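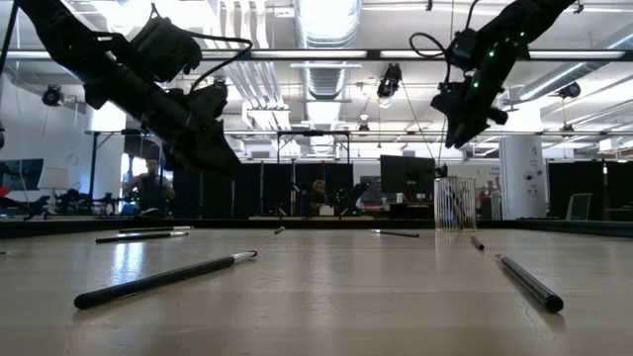
Jan 29, 2023. Pens, holder, table, brush

Finally a whole day on the small stuff! I have been wanting to sort out the writing and marking gear ever since the Pridness job, when half the labels came back with the lettering rubbed off and we couldn't even agree on which pen had done it. So today: pens out of the wire holder, all over the table, and no putting them back until I know which ones earn their place.

Starting point, for whoever reads this later. We use the black pens for nearly everything: tags on the sample boards, notes on masking tape, edges of paper patterns, the odd phone number on a scrap of card. They get grabbed without looking, used on whatever is there, and dropped back into the holder tip up, tip down, any old way. They look so alike that a bad one can live in there for months. You try it, it skips, you put it back and take another. I do this too. I did it this morning before I remembered what I was supposed to be doing.

Test sheet is on the Nørgaard paper, the heavier one with the slightly toothy side. Same things on every row:

- a straight line against the steel rule
- a row of small loops, slow, then fast
- the word "Pridness" in capitals, as small as I can manage
- a patch of hatching
- a thumb dragged across after a count of 10

The thumb is the fun part. I had expected most of them to smear and hardly any did on the toothy side. On the smooth side it's a different story, and on the plastic tags it's a mess with all but the good ones. I think that explains Pridness. We blamed the pens, and the pens were fine, or fine on paper. The tags have that slick finish and the ink just sits on top of it. Kirsten Lykkegaard said back in November that we should roughen the tags first and I said it would take forever. Kirsten, if you're reading this: I tried it with the fine pad, it takes a couple of strokes per tag and the difference is wonderful. You can scrub at the letters with a damp rag and they stay put. I apologize for the whole of November.

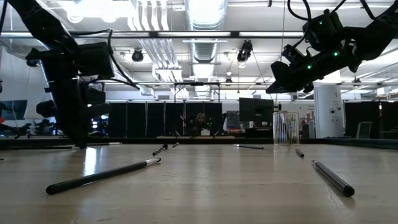

*Black pens loose on the table, wire holder at the back right.*

A few things I noticed with everything spread out, in no order:

Pens lying flat are much easier to compare than pens standing up. In the holder all you get is a bunch of ends. On the wood you see the whole barrel, and the ones with the pale tips stand out right away against the rest. I'd like to do it this way every time we go through them, and maybe just tip the lot out at the start of any lettering job.

The gloss on the tabletop is lovely to look at and a little annoying to work on. It throws back the light from above, and when I'm bent over the sheet I keep shifting to find an angle where I can see a wet line. A sheet of gray card under the test paper fixed it. Leave the card out, please, it's behind the paper rack.

Round barrels roll. Everyone knows this. I chased one all the way to the black edging at the back, and that raised border is a very good thing to have there. Whoever chose it, thank you. The front has no such luck and I picked one up off the floor twice. A strip of the thin cork along the front while lettering would do it, held down with tape so it can come off again.

The wire holder. I really like this thing. It's open all the way around, so there is nowhere for dust and pencil shavings to build up in a felt of gray crud, the way they did in the old tin. You can see through it from any side. It's light, though, and when it has only a few pens in it and they all lean one way, it feels as if it wants to follow them. I cut a disk of scrap steel for the bottom, filed the edge, and stuck felt underneath. It drops straight in and takes nothing away from the look. Much steadier! I'd do the same for the brush jar if it weren't glass.

Also the gaps between the bars are just wide enough to catch a pocket clip if you pull a pen out in a hurry. Pull straight up. I know.

Results of the pen test, short version. I've taped the long sheet inside the cupboard door.

Keep, general use: the thicker ones. Good dark line, no skipping on the loops, happy on masking tape. They go wide in the tiny capitals, so don't use them for the spine labels.

Keep, small lettering: the thin ones. I was ready to throw these out and I was wrong! Stored with the tip up they start scratchy, and after some scribbling on a scrap they run beautifully. I'm going to store them tip down from now on and see whether the scratchy start goes away. Give it until the next batch of tags.

Out: the ones that gave two strokes and quit. I warmed them in my hand, I scribbled on the sole of my shoe (an old trick of my aunt's, works more often than it should), and they still quit. They're in the bin and they are not to be rescued. I mean it. If you find a pen in the bin it is there on purpose.

I also tried the Pulero ink in the refillable one. Gorgeous, really deep black, and it takes so long to dry on anything but raw paper that I can't see us using it for tags. For the title cards, yes, absolutely. I did one card with it and then did four more for no reason at all. They're on the windowsill if anybody wants one.

Total order on the books is 111 tags for the next round. With the roughening pad and the thin pens I think one person can do them in an afternoon, two people in the time it takes to drink a pot of coffee. Layout as before: name on the top line, board number below, initials in the corner.

Then the brush question, which came up because the pens went so well that I got ambitious. The title cards have a thick underline and I've always drawn it with a marker, going over it and over it until the edges go furry. A brush should do it in one pull.

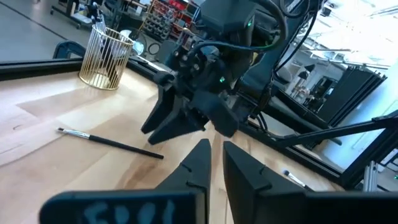
The slim one with the long black handle is my pick. Short dark bristles, so it doesn't wander, and a handle long enough that you can hold it far back and draw from the shoulder. Held up close like a pen it is hopeless, the line wobbles with every little twitch of the fingers. Held back near the taper it glides. I spent a silly amount of time on this and regret none of it. Load it, wipe one side on the lip of the jar, set it down, pull, lift. The start of the stroke comes out square if you let the bristles settle for a moment first.

Things that went wrong, so you can skip them:

- Too much ink. The stroke looks great and then a fat bead sits at the end of it and spreads. Wipe more than you think.
- Pulling toward a plank joint with thin paper and no card underneath. You can feel the join through the sheet and so can the brush. There's a little step in the line every time. Gray card again.
- Leaving it to stand on its bristles in the rinse jar while I went to answer the door. It came out with a hook in it. I reshaped it with soap between finger and thumb and laid it flat, and it seems to have forgiven me. Flat on the table, please, or bristles up. Never in the jar.
- Flulero sealer over brushed ink before it had dried all the way through. It dragged the black sideways in a long gray tail. Kind of pretty. Not what was asked for. I'll try again after a full night.

About the table itself, while I'm on it. I do love this wood, the way the planks run from cream to tan, and a few of them have a proper brown streak in the grain that looks like somebody spilled tea. Please don't try to scrub those, they're the wood. The fine scratches on the surface are ours and they're only in the finish as far as I can tell with a fingernail. I'd leave them. A rub of wax in spring, and no cutting without the mat.

Where things live after today:

- Thick pens in the wire holder, with the steel disk under them. Tip up is fine.
- Thin pens in the wire holder too, tip down, rubber band around them so they stay a bunch.
- Refillable with the Pulero in the drawer, capped, on its side.
- Long-handled brush on the rack above the sink once it's washed.
- Roughening pad with the tags. Put it in the same box, or we'll forget again.

Still to do: try the thin pens on the cloth tape, which I ran out of; second go with the Flulero; ask Kirsten which way up she wants the holes on the tags, the last batch had them on the left and she had drawn them on the right. And buy 2 more of the long-handled brush, same size, before the shop stops carrying it.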